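FOOD CHOICES AND KITCHEN CLAIMS
Unit 4 handout: What plate color and plate size do (and don't do) to how much we eat

Read before the May session. Bring the Larkmont reading with you, marked up.

The claim

You have all heard some form of it. Eat off a smaller plate and you will eat less. Eat off a plate that contrasts with the food and you will serve yourself less. It turns up in magazines, on diet blogs and in the leaflet the Grestberg cafeteria left on its tables last term. The leaflet gives no source. Keep that in mind.

Where it comes from

The usual story rests on an old optical illusion. A circle looks bigger inside a slightly larger ring and smaller inside a much larger one. So, the argument goes, a scoop of pasta looks small on a big plate and you add more. The illusion is real, and you can draw it yourself in a minute. Whether it survives a hungry person and a serving spoon is a separate question, and most write-ups skip over it.

What to ask of any study

Who served the food? If the staff did, plate size can't have changed the serving.

Was it one meal or many? Someone who eats a little less at lunch may make it up by supper. A study that stops at the table can't see that.

How many people took part? The Larkmont class exercise had 60 students split across 2 plate sizes. That is fine for a class exercise. It is thin support for a headline.

Did they know they were being watched? People eat differently when they know. I would put more weight on this than most textbooks do.

A worked case

Suppose a cafeteria swaps its plates and reports that food use went down by 70 servings in a month with 300 regular diners. Sounds good. Now ask what else changed. Was the menu the same? Were there exams? Did anyone measure what went in the trash? Without a second cafeteria that kept its old plates, you can't say much — and the leaflet says quite a lot.

Color

The color claim is weaker still. It depends on the food matching or not matching the plate, so no single color can be "the diet color." White rice stands out on a green plate. Spinach doesn't. Any article that tells you to buy one color for everything has missed its own point. Rims matter too: a ridged or dark edge changes where the eating surface seems to stop, and few papers bother to report it.
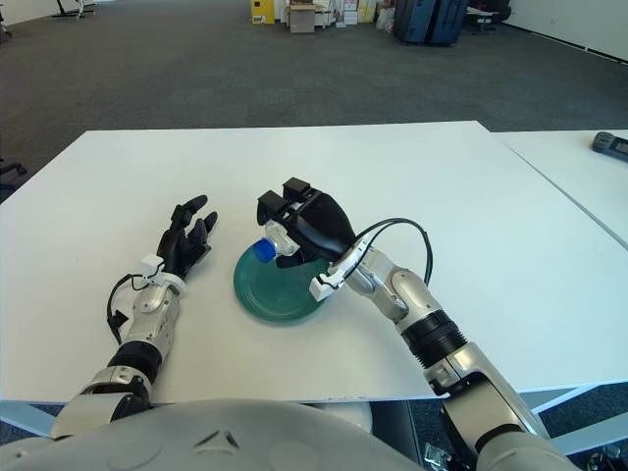
Fig. 1. Round teal-green plate with a darker rim and ridges toward the edge, on a white tabletop.

For discussion

1. Find one article that repeats the small plate claim. Trace it back as far as you can. Where does the trail end?
2. What would you need to see before changing the plates at Grestberg?
3. Browning comes up in the next unit (read the pages on the Maillard reaction). Could the color of the food itself muddy a plate color study?

Write half a page on question 2. "More research is needed" will not get credit unless you say which research.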